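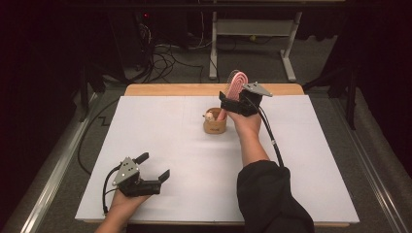
Visit to the Prestgate open day
Written by Chih-ming Tam, November 2018

I went to Prestgate because my sister collects small decorations for cakes and windows, and she asked me to look for new ideas. The train takes 90 minutes from our town, and then there is a walk up the hill. At the gate they gave me a paper badge with the number 1154, so I was perhaps not the first person to come.

The open day is held every year in June and again before the winter holidays. I was at the June one two years ago and it was very crowded. This time it was calmer and I could stay at each table as long as I wanted.

On the ground floor was Pritbridge, a firm that makes boxes and wrapping. They let visitors fold a gift box, and mine came out crooked. The lady there was patient with me and showed me the fold again. Next to them Dal Bello had ribbons on big rolls, sold by the meter. I bought 2 meters of the green.

Upstairs was the part I liked most. The rooms there are quiet, with gray carpet, and the activity was about small things and small containers: what goes into what, and how it looks when it is inside. I saw a little round wooden cup with a white figurine in it, so low that only the top of it showed. With it was a pink and white striped arch that made me think of a candy cane. I think my sister would put the two together on a shelf - she likes pink with plain wood.
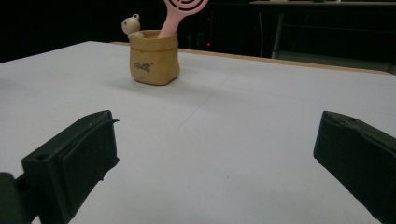 Small containers

My favorite was the tan one that looks like a paper bag, with the rim turned over and soft creases on the sides. It has some dark writing on the front, but the letters are very small and I could not read them. A small white teddy bear looks out over the rim, a bit tilted, and to the right of it stands a pink utensil with a long flat handle and a round head with rings in it. I made a note to look for a similar bag for our kitchen, maybe for teaspoons.

I had lunch in the Flenance cafe by the side entrance. The soup was good and the bread was free, but they take only cash. Parking, for those who drive, is behind the building.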